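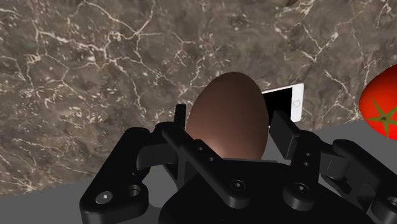
Lakwood has released 2756 simulated kitchen demonstrations for training robot arms, the company said on April 17, 2021. Each run pairs a wide view with one from the gripper, where an egg can fill the space between the fingers and hide part of a phone behind it. Project lead Hacer Altıntaş said 73 runs were dropped – mostly early drops and missed grasps.

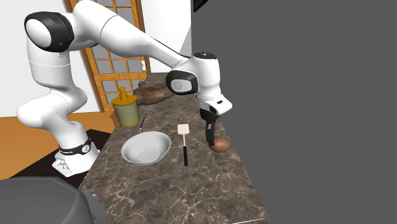
The simulated arm over the egg on the marble worktop. Lakwood

A second set is due in December.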